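The Brakine kitchen cell returns to service this week after scheduled upkeep. This thread sets out how the cell is prepared and what was changed. It is posted on behalf of the Berhe workshop.

1/ The cell handles toast and cutting board tasks on a standard countertop. Arm service falls due every 1000 hours of run time. The log read 3644 hours at shutdown, so this service was overdue, and the schedule has been corrected.

2/ Catarina Macedo led the mechanical work. Joint bolts were checked against the torque sheet, and two were replaced. The finger pads on the gripper were changed as a pair, as our procedure requires.

3/ Cable routing received the most attention. Sumeya Admasu found wear on one sleeve where it bends near the upper arm. The sleeve has been replaced and the slack reset. Operators should check this bend at the start of each shift.

4/ Position checks use the cutting board and the toaster as reference items. Views from the cell:

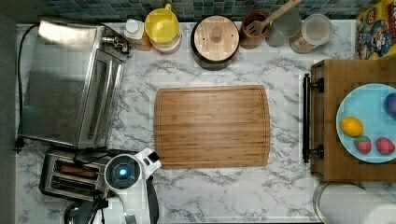
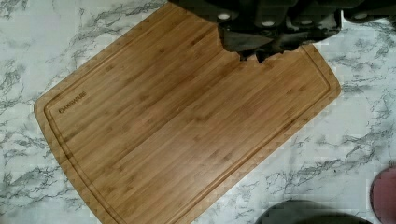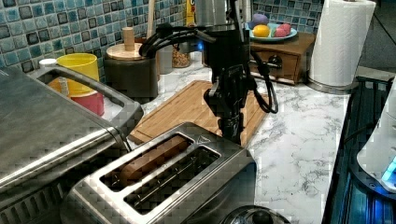
5/ The board position is taught first and the toaster second. If either item is moved during cleaning, both positions must be taught again. A partial update has caused errors in the past — please do not attempt one.

6/ The wrist camera lens is to be wiped with a dry cloth only. Spray cleaner left a film on the previous lens, and Tolera Abdella had to replace the unit in December.

7/ Speed remains limited to 20 percent for the first day after any service. Hayley Inskip will approve the return to normal speed once the test log has been signed.

8/ Crumbs are a maintenance matter in this cell. The toaster tray is to be emptied at the end of every shift with the arm parked and the power locked out. Crumbs found in the gripper slides should be reported and removed with a soft brush. Compressed air must not be used.

9/ Spare finger pads and cable sleeves are held in the Fleltovach store. Please record each item taken. The last count did not match the sheet, and one set of pads is still missing.

10/ The next arm service has been entered in the log with an earlier reminder. Questions about the teaching procedure should go to Inmaculada Manzano at the Berhe workshop.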